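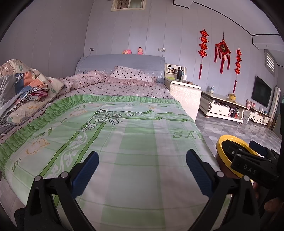
Pale green checks, and a pillow with a ruffle.

I have been reading about sleep in honeybees, mostly at 4 a.m., when I should have been doing some of my own.

Bees sleep. I had somehow reached middle age without knowing this. The older foragers do it at night, in long stretches, with their antennae drooping, and the young ones nap whenever they get a gap between chores. Sometimes they hold on to each other's legs. I find this very touching and also slightly annoying, as I have not managed a nap in August yet.

My friend Neusa Toledo keeps 8 hives out past Flillthorpe and let me sit by one after dark with a red flashlight, which bees can't see much of. She lifted the lid and we looked for sleepers. I found four. Neusa said two of mine were dead. I maintain they were resting deeply.

What I liked best in my reading was that a bee kept awake all night gives a sloppier waggle dance the next day. The angle wobbles – she still tells everyone where the flowers are, just not very well. I gave directions to the Miken turnoff last week after a night like that, and Tainá Pacheco ended up in Bruvberg.

She is still not returning my calls. Next month I'm starting on ants.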